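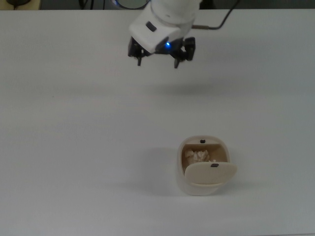
Mesa de trabajo

Una mesa de trabajo es un mueble formado por una superficie horizontal, llamada tablero, y una estructura que la sostiene a una altura adecuada para realizar tareas manuales. Se diferencia de la mesa de comedor y del escritorio por su uso, por la resistencia que se exige al tablero y, en muchos casos, por sus dimensiones. En español recibe también los nombres de banco de trabajo, cuando se destina a la carpintería o a la mecánica, y de mesada o encimera, cuando va fijada a una pared o a un conjunto de muebles bajos.

Este artículo trata sobre todo de las mesas de tablero liso y claro, habituales en talleres de montaje, laboratorios, salas de corte y confección, estudios de dibujo y aulas.

Terminología

El tablero es la pieza superior. Su cara vista se denomina superficie de trabajo y su contorno, canto. El canto puede ser recto, redondeado o biselado. La estructura se compone de patas y travesaños, o bien de caballetes independientes sobre los que el tablero descansa sin fijación. Se llama faldón a la pieza vertical que une las patas por debajo del tablero, y vuelo a la parte de este que sobresale de la estructura.

El borde situado junto al usuario es el borde frontal, y el opuesto, el borde posterior. En las mesas arrimadas a una pared, el borde posterior suele llevar un copete, una tira elevada que impide la caída de piezas pequeñas. Las mesas a las que se accede por los cuatro lados carecen de copete y se conocen como mesas isla.

Historia

Las primeras mesas destinadas al trabajo eran tablones apoyados en caballetes, que se montaban al empezar la jornada y se retiraban al acabarla. El banco fijo se extendió con los oficios que necesitaban sujetar la pieza con firmeza, en particular la carpintería, y adquirió pronto un tablero grueso con orificios para topes y una prensa lateral.

Los oficios textiles siguieron otro camino. Sastres y cortadores necesitaban superficies extensas y sin relieve, en las que la tela pudiera deslizarse sin engancharse. La mesa de corte creció en longitud y perdió los accesorios del banco de carpintero. De ella deriva en buena medida la mesa lisa moderna.

La generalización de los laminados y de las resinas durante el siglo XX permitió fabricar tableros continuos, sin juntas y de color uniforme. El historiador del mueble Wagner Araújo sitúa en ese momento la separación entre el banco, pensado para golpear y sujetar, y la mesa de superficie, pensada para colocar, ordenar y ver. Edmund Rutkowska ha discutido esa división y sostiene que muchos talleres pequeños usaron el mismo mueble para ambas cosas, con una plancha lisa que se ponía y se quitaba según la tarea.

Materiales

La madera maciza es el material tradicional. Admite reparaciones, puede cepillarse cuando se desgasta y amortigua los golpes, pero se deforma con los cambios de humedad y absorbe líquidos si no está tratada.

Los tableros de partículas o de fibras recubiertos de laminado son los más comunes en mesas de precio medio. Su punto débil es el canto: si el recubrimiento se levanta, el agua penetra e hincha el núcleo. Los laminados de alta presión resisten mejor el rayado que los recubrimientos de melamina.

Las resinas compactas se emplean en laboratorios por su resistencia a los productos químicos. El acero inoxidable predomina en cocinas profesionales y obradores. El vidrio templado tiene un uso limitado, sobre todo en mesas de luz para dibujo y revisión de transparencias.

Color y acabado

Los tableros blancos o gris claro facilitan la localización de piezas pequeñas y oscuras, como tornillos, agujas o componentes electrónicos. También reflejan más luz hacia la parte inferior de los objetos y suavizan las sombras. Tienen el inconveniente de mostrar antes la suciedad y de ocultar los objetos claros, por lo que algunos talleres extienden sobre ellos una alfombrilla oscura cuando la tarea lo pide.

El acabado mate evita los reflejos de las lámparas. En un tablero brillante, una luminaria situada encima produce una mancha que obliga a cambiar de postura, y el efecto se acentúa en las superficies oscuras. El satinado es un término intermedio: se limpia con menos esfuerzo que el mate, pero refleja algo más.

Los tableros lisos, sin veta ni dibujo, se prefieren para fotografiar objetos y para inspeccionarlos. Los tableros con cuadrícula impresa son frecuentes en corte y patronaje. Stanisława Głowacki, autora de un manual de organización de talleres, desaconseja la cuadrícula en las mesas compartidas – el dibujo acaba estorbando a quien no lo usa – y propone una regla adherida al borde frontal.

Dimensiones

La altura depende de la postura y del tipo de tarea. Para trabajar sentado se usan alturas similares a las de un escritorio. Para trabajar de pie, la referencia habitual es el codo del usuario: el trabajo de precisión se hace algo por encima de él y el que exige fuerza, por debajo.

La profundidad útil está limitada por el alcance del brazo. La zona que se alcanza sin despegar el codo del cuerpo se denomina zona primaria, y la que requiere extender el brazo, zona secundaria. Lo que queda más lejos, junto al borde posterior, suele reservarse para objetos que no se usan de continuo. Las mesas isla pueden ser más profundas, ya que cada zona se alcanza desde el lado más próximo.

Iluminación

La luz difusa es la más adecuada para tareas generales. Se obtiene con luminarias de superficie amplia o con la reflexión en techos y paredes claros. La luz dirigida, procedente de un flexo o de un foco, revela el relieve y los defectos de una pieza, pero crea sombras marcadas.

En muchas salas, el tablero recibe bastante más luz que el espacio que lo rodea. Kacper Sadowski, especialista en iluminación de interiores, recomienda que el fondo no quede demasiado oscuro en jornadas largas, para que la vista no tenga que adaptarse cada vez que se levanta de la mesa.

Organización de la superficie

El criterio más extendido consiste en mantener libre el centro del tablero y situar los útiles en los lados. Los elementos de uso frecuente pueden colgarse de un panel, colocarse en un carro auxiliar o suspenderse sobre la mesa, lo que deja despejada la superficie. Los cables se conducen por detrás del borde posterior, por una canaleta inferior o desde arriba. Esta última solución es práctica en las mesas isla, en las que un cable por el suelo cruzaría una zona de paso.

En los talleres con turnos es costumbre despejar el tablero al final de cada uno. Lamduan Wongsuwan describe el procedimiento seguido en el taller de confección Plamska, donde las piezas sin terminar pasan a bandejas con el nombre de la tarea y la mesa se entrega vacía. La limpieza a fondo se hace allí el sábado.

Mantenimiento

Los tableros laminados se limpian con un paño húmedo y jabón neutro. Los estropajos abrasivos dejan zonas brillantes en los acabados mate, y el daño no tiene reparación sencilla. Las marcas de bolígrafo y de adhesivo se retiran con alcohol, previa prueba en un lugar poco visible. La madera sin barnizar se protege con aceite, que debe renovarse de forma periódica.

Conviene revisar también la estructura. Los tornillos que unen patas y faldón se aflojan con el uso, y el balanceo resultante se percibe antes en las tareas de precisión. En suelos irregulares se emplean patas con nivelador.

Véase también

Banco de carpintero
Caballete
Encimera
Ergonomía
Mesa de dibujo
Mesa de luz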